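4. Handing over to the arm at the start of a shift

This section is for showroom and returns staff who used to tidy the seating by hand. With the Mastora system in place, the arm picks up items left on sofas and your job moves to checking, sorting and restarting. Allow 90 seconds for start-up.

1. Stand clear of the seating and tell anyone nearby that the arm is about to move.
2. Choose the sofa from the list on the Mastora screen.
3. Watch the simulated run first. Check that the arm clears the pillow on its way down.
4. If the path looks right, press Approve. If not, press Hold and call the shift lead.
5. Enter your initials. The run is logged under your name — not the last person's.

Note: Dark items on dark upholstery are easy to miss on screen. Zoom in before you approve.

Caution: Do not reach over the seat while a run is active. Press Hold and wait for the steady tone.

Staff who lifted and carried all day now spend more time at the screen. Swap places every two hours. Questions about rotas go to Duarte Cunha; faults go to Senan Madigan. 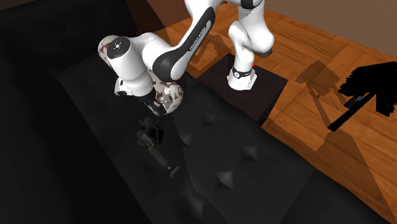 Fig. 4: Simulated run, gripper above a small item on the sofa seat.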